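Sale of the Mosstead Pavilion: questions and answers

The parish council has agreed in principle to sell the old pavilion on Lerkeo Lane. These are the questions residents have put to us most often, at meetings and by email. The page is updated when something changes.

Why is the council selling the pavilion?

The building has had no regular hirer for three years. The roof needs replacing, the heating does not meet current standards, and the cost of insurance has gone up each year. The council considered repairing it and decided that the money would be better spent on the village hall, which is booked most evenings.

Does the sale include the recreation ground?

No. Only the pavilion, the small yard behind it and the strip of land leading to Lerkeo Lane are for sale. The recreation ground stays in council ownership and will be marked off with a new fence at the council's expense.

How large is the plot?

The plot is 869 square metres, including the yard. A plan showing the boundary in red can be seen at the parish office.

Has an offer been made?

Yes, two. The first came from the Bouazza Trust, which wanted to run the building as a day centre. The second came from Vindoda Homes. The council has turned down both. The Bouazza offer was well below the independent valuation. The Vindoda offer depended on planning permission for four houses, and the council did not want to tie up the building for that long.

Can the council accept less than the valuation?

In some cases. A council must normally get the best price it can reasonably obtain when it sells land. It can go lower if there is a clear benefit to the area and the rules on undervalue are met, and it would need written advice from a surveyor before doing so. The Bouazza Trust has been told it may come back with a revised offer.

Why were the offers discussed in private?

The law allows a council to exclude the public while it discusses terms that could affect its position in a negotiation. The decision itself was recorded in the minutes. The amounts will be published once a sale has completed or the building has been taken off the market.
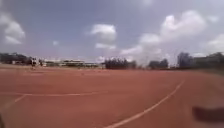

By the Parish Clerk, Mosstead Parish Council
Last updated: December

Is the pavilion a listed building?

No. It was put forward for the local heritage list and was added last year. Local listing does not prevent a sale or a change of use, but the planning authority will take it into account if someone applies to alter or demolish the building.

Can residents make a bid?

Yes. The pavilion is registered as an asset of community value. A community group that wants to be treated as a bidder must tell the district council in writing within the first six weeks after notice of the sale is given. That starts a longer period in which the group can raise money. The council does not have to accept a community bid at the end of it.

How many people replied to the consultation?

We received 205 replies. Most supported a sale, provided that the building kept some form of public use. A summary is in the papers for the November meeting. Individual replies are not published.

What will the money be spent on?

It has to go on capital projects and cannot be used for running costs or to lower the parish precept. The first call on it will be the village hall kitchen and the car park, which has space for around 40 cars and floods at the lower end.

What about the footpath beside the building?

It is a public right of way and the sale does not affect it. Any buyer will have to keep it open at its present width.

Will the noticeboard and the bench be moved?

The noticeboard will go to the corner by the bus stop. The bench was given by a local family and we have asked them where they would like it to go.

Can I look round the building?

Anyone thinking of bidding can arrange a visit through the parish office. There is a refundable key deposit of £100. Please bring a torch, as the electricity is off at the back of the building.

When will a decision be made?

No date has been set. Any new offer will go to the next full council meeting after it is received. Meetings start at 7.30pm in the village hall and the agenda goes up on the noticeboard beforehand.

How can I comment?

Write to the parish office or speak during the public session at the start of any council meeting. Each speaker has three minutes. Comments on planning matters should go to the district council.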